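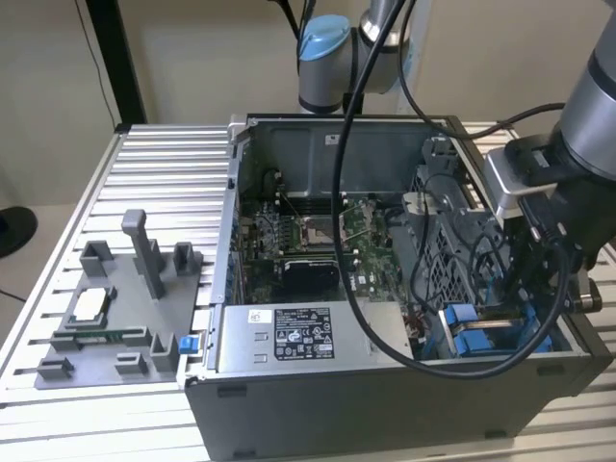
3.2 Collection and sorting

Discarded desktop computers were taken in at the Wirnholm depot during August. Of 157 units received, 10 had no power supply and were set aside. The rest were opened, weighed and sorted by board type before shredding.

Figure 4. Desktop tower with the side panel removed and the CPU socket empty.

Boards were stored by type for eight days and then sampled following Opoku and Penrose. Copper content was measured on seven subsamples per type.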